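장비 구매 지원 요청 티켓 215
제목: 핸드헬드 그리퍼 추가 구매 수량 및 예비 부품 예산 확인
접수일: 2022년 8월 15일
요청자: Estíbaliz Montes (Evville 데이터 수집팀)
담당자: Nicanor Salcedo (Lernix 장비 지원)
우선순위: 보통
상태: 조건부 종결

요청 내용
의류 취급 작업용 핸드헬드 그리퍼의 추가 구매를 검토하고 있습니다. 처음 올린 구매안은 예비기 없이 작업용만 잡은 안이었는데, 구매팀 Rui Rebelo 님이 고장 시 대체 방안이 빠졌다고 반려했습니다. 필요한 수량과 소모품 목록, 12월 전에 납품이 가능한지 확인 부탁드립니다. 예산 코드는 Bravo 과제로 잡혀 있고 잔액이 넉넉하지 않습니다. 한 번에 다 사기 어려우면 나눠서 사는 안도 같이 주세요.

처리 기록 1 (Salcedo)
구매안 첨부 파일 확인했습니다. 항목이 본체 하나로 뭉쳐 있어서 금액 비교가 안 됩니다. 본체, 손가락 안쪽 패드, 충전 및 케이블류, 보관 케이스로 나눠 다시 올려 주세요. 그리고 어떤 작업에 쓰는지 적어 주셔야 패드 소모량을 잡을 수 있습니다. 딱딱한 물건을 집는 작업과 천을 집는 작업은 교체 주기를 따로 봅니다.

처리 기록 2 (Montes)
작업은 침대 위에 놓인 옷을 집어서 펴고 드는 것입니다. 흰옷이 많고, 밑에 침대 시트가 깔려 있어 옷만 집어야 하는데 가끔 시트까지 같이 물립니다. 그럴 때는 놓고 다시 집습니다. 현재 장비로 작업은 되지만 여유분이 없습니다.

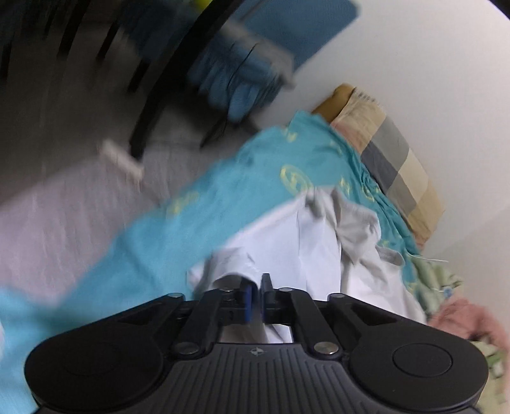 패드는 지금까지 따로 산 적이 없고 본체에 딸려 온 것을 계속 쓰고 있습니다. 교체 기록도 남기지 않았습니다. 항목은 말씀하신 대로 나눠서 다시 올리겠습니다. 보관 케이스는 이번에 빼도 됩니다. 창고 선반에 Wundilgate 과제 때 쓰던 케이스가 남아 있고 치수도 맞습니다.

처리 기록 3 (Salcedo)
교체 기록이 없으면 이번 예산은 추정으로 잡을 수밖에 없습니다. 오늘부터라도 장비별로 기록해 주세요. 날짜, 장비 번호, 좌우 구분, 교체 사유만 있으면 됩니다. 양식은 공유 폴더의 소모품 대장을 그대로 쓰시면 되고, 새로 만들지 마세요. 양식이 달라지면 분기 집계에 안 들어갑니다.

수량은 양손 작업 기준으로 계산합니다. 작업자 한 명이 그리퍼를 양손에 하나씩 들기 때문에 2대가 한 조입니다. 한 대만 고장 나도 그 조는 멈춥니다. 예비기를 조마다 두면 예산이 안 맞으니 공용 예비기로 두는 쪽을 권합니다. 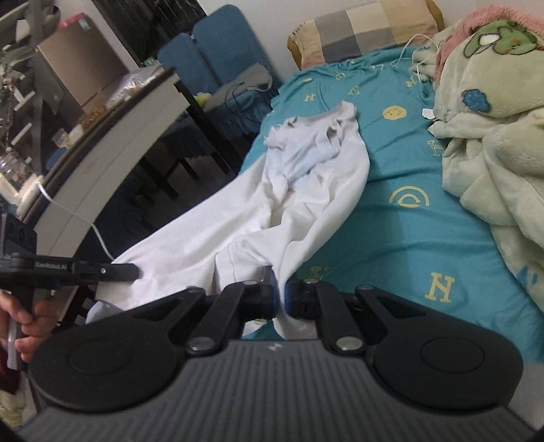 예비기를 한 대만 사도 되나요?
공용 예비기라면 한 대로 시작해도 됩니다. 다만 좌우 설정을 바꿔 쓸 수 있는 모델인지 견적서에 명시되어 있어야 하고, 명시가 없으면 한 조로 신청하세요.

처리 기록 4 (Rebelo)
구매팀 의견입니다. 예비기를 공용으로 두는 안에 동의합니다. 단, 보관 장소와 반출 담당자를 정해서 품의서에 적어 주세요. 지난번 Wundilgate 건은 예비기가 어느 방에 있는지 몰라서 결국 한 대를 또 샀습니다.

견적은 두 군데 이상에서 받아야 합니다. 본체 가격만 비교하지 말고 운송비, 보증 기간, 수리 기간 중 대체품 제공 여부를 같은 표에 넣어 주세요. 소모품은 본체와 같은 품의에 넣어도 되지만 예산 과목은 따로입니다.

처리 기록 5 (Montes)
반출 담당은 Wiesława Kozłowski 님으로 정했습니다. 보관 장소는 장비실 잠금장입니다. 견적은 2개 업체에서 받았고 비교표를 첨부합니다. 한 곳은 수리 중 대체품을 제공하지 않습니다. 가격은 그쪽이 낮습니다.

추가로 확인할 것이 있습니다. 옷의 양쪽 모서리를 동시에 잡고 드는 동작이 많은데, 이 동작에서는 두 장비가 다 제대로 물려야 합니다. 한쪽 패드만 새것이고 반대쪽이 낡은 상태로 써도 되는지 Kozłowski 님이 물어봤습니다.

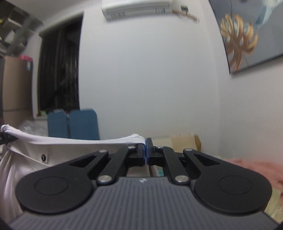 패드는 좌우를 같이 교체해야 하나요?
같은 그리퍼 안의 두 손가락 패드는 함께 교체하고, 반대쪽 손 장비는 상태를 보고 따로 결정합니다. 예산은 손가락 한 쌍을 한 세트로 잡으세요.

처리 기록 6 (Salcedo)
비교표 확인했습니다. 가격이 낮은 업체로 가면 수리 기간에 공용 예비기가 계속 나가 있게 됩니다. 그 사이 다른 조에서 고장이 나면 대응이 안 됩니다. 대체품을 제공하는 업체로 정리하는 것이 맞다고 봅니다. 차액은 보관 케이스를 뺀 금액으로 일부 맞출 수 있습니다.

분할 구매안은 다음과 같이 정리했습니다.
1차: 작업용 본체 한 조, 공용 예비기 한 대, 패드 3세트
2차: 12월 예산 조정 후 패드 추가분, 케이블류
보류: 보관 케이스

1차 본체는 합쳐서 3대입니다. 비교표 둘째 줄에 2대로 적혀 있으니 품의 전에 고쳐 주세요. 좌우 설정 변경 가능 여부는 업체에 서면 답변을 요청했고, 답변이 오면 이 티켓에 첨부하겠습니다.

처리 기록 7 (Rebelo)
수정된 비교표 받았습니다. 품의 번호 493으로 등록했습니다. 최종 승인자는 Adoración Montoya 님입니다. 서면 답변이 첨부되기 전에는 승인 단계로 넘기지 않습니다.

처리 기록 8 (Salcedo)
업체 답변을 첨부했습니다. 좌우 설정 변경은 가능하며 추가 부품은 필요 없다고 합니다. 1차 구매안은 변경 없이 진행합니다.

종결 메모
1차분은 품의 493에서 진행합니다. 2차분은 패드 교체 기록을 첨부해 새 티켓으로 접수해 주세요. 납품 일정이 바뀌면 이 티켓을 다시 엽니다.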